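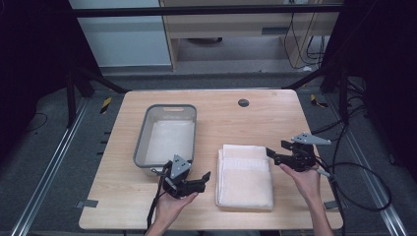
Folded towel and the grey basket, 4 Sep 2024

How do I fold towels so they fit flat in a plastic basket?

Posted by Jireš

Hello to all. I moved to Gusthorpe last year and I have no airing cupboard in my flat, so my towels live in plastic baskets on a shelf. The basket is a grey one with a slot for the hand, and I put a white cloth on the bottom because the plastic leaves small lines on the towels when they lie there for weeks.

My problem is the following. When I fold the towel in half, then half again, then half again, it becomes a thick block and it leans to one side. After three or four of them the pile falls against the wall of the basket. Also I never know what to do with the woven band. Should it be on the top, or hidden inside? In my mother's house it was always hidden, but she had a real cupboard with doors.

I have 17 towels of the same kind, 477 mm wide when they are laid open – the label promises more, but they became smaller in the wash. I would be thankful for a method which a patient person can repeat every week.

Delyth Morris

Fold in thirds the long way first, not in half. Lay the towel flat, bring one long side in, then the other over it, and smooth it with your palm. Then fold the strip in half and in half again. The raw-looking edges all finish on two sides, and the fold at the front is nice and round.

With your width you will get a parcel a bit under 160 mm across, so measure the inside of the basket before you do all of them. Put every second towel in the other way round. The thick side of one then sits on the thin side of the next, and the pile stays level.

The band is a matter of taste. I leave it on top. If you want it hidden, begin with that end facing up, so it goes inside at the first cross fold.

I would keep the cloth, but wash it with the towels. Mine went a bit musty last October before I thought of it.

Conix

just roll them. takes half the time and you can see every towel from above. my basket is 300 deep and they stand up fine

Jireš

Thank you both. I tried the thirds this evening and the pile stays straight with six towels. Rolling I tried also, but mine open again when I take one out, maybe they are too thin. The band I will leave on top – I will not tell my mother.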